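Romell Household Pages
Kitchen, cupboard and shed

Getting marks off plastic tubs, crates and bins

Posted January 22, 2024 in Cleaning, Storage

Plastic storage was sold to us as the stuff that would outlast our grandchildren, and it probably will, looking dreadful the whole time. Mine has spent years in a damp garage in Bulldale and has the complexion to prove it. After the last round-up on saucepans, several of you wrote in about grey scuffs, white patches and that peculiar tacky feeling old lids get, so I have saved them all for one go.

Start with the dull option

Warm water, a squirt of washing-up liquid, a soft cloth. I know. But a good half of what people call staining is dirt that has been sat on, and it will shift if you leave the soapy water in the bottom for the length of a cup of tea. Rinse properly afterwards. Soap left to dry on plastic makes a pale bloom that looks exactly like wear, and then you scrub at it, and then it is wear.

Black scuffs

These are usually something else's rubber or paint left behind on your plastic, so you are lifting it off the surface. Try a clean white pencil rubber first. On bigger marks use bicarbonate of soda mixed to a paste with a little water, rubbed in small circles with a damp cloth. Melamine sponges work very well and also take the shine off, so keep them for things that had no shine to begin with. Test a corner. I have a blue cool box with one very clean, very matt rectangle on the lid, and it is the first thing visitors mention.

Scratches

You can't clean a scratch. You can clean the muck out of it, with an old toothbrush and soapy water, and on a light-coloured box that makes more difference than you'd expect. Leave the sandpaper in the drawer. Dehua Fang of Zutville wrote to say she had tried fine wet-and-dry on a bread bin and now owns a bread bin she keeps facing the wall.

White or chalky patches

Three different things go by this name:

Limescale. Wipe with white vinegar, wait ten minutes, rinse. If it fizzes or goes slippery you guessed right.

Stress marks, where the plastic has been bent or knocked. Permanent. Move on with your life.

Sun damage. The surface has gone powdery and will come off on your finger. A wipe of silicone furniture polish hides it for a month or two, but don't do this to anything that holds food, or anything you intend to stand in.

Never mix vinegar with bleach, or put one on straight after the other. I say so every time and I shall go on saying so.

Sticky label residue

Cooking oil on kitchen paper, left for an hour, then washed off with hot soapy water. A hairdryer on low helps with paper labels if you peel slowly. Rattana Phetsri swears by peanut butter, which does work, being mostly oil, and leaves you with a crate that smells of sandwiches.

Smells

Dry the box completely, put in a crumpled sheet of newspaper, shut the lid and leave it for two days. For fish or paint, do it again. Coffee grounds in a saucer are also recommended by everybody's aunt. In my trials they produced a box that smelled of fish and coffee.

Stopping it happening again

Line the bottom. An offcut of old carpet or a bit of lino, cut slightly small so you can get your fingers round it, takes nearly all the punishment. I paid 50p for a carpet sample in November and it has done more for my tool crate than any amount of paste. Don't drag full crates across concrete, and don't stack wet ones inside each other unless you enjoy wrestling.

From the postbag

Rami Kanaan asks whether the dishwasher is safe for storage tubs. Small ones on the top rack, on a cool wash, generally yes. Lids warp first, so do those by hand.

Duangjai Meesuk has an ice cream tub from her mother's kitchen with a curry stain dating from an earlier government. Put it on a sunny windowsill, stain side up, for a few days. Turmeric fades in sunlight. Her mother's handwriting on the lid will too, so keep that in the shade.

Thongchai Ratanaporn wants to know when to give up. When it cracks at a corner. Tape is a way of postponing the floor.

Next time: drawers that stick, and the candle stub that fixes most of them.
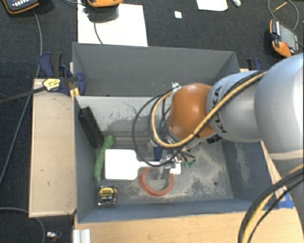
Scuffs and pale, worn patches on a large grey bin.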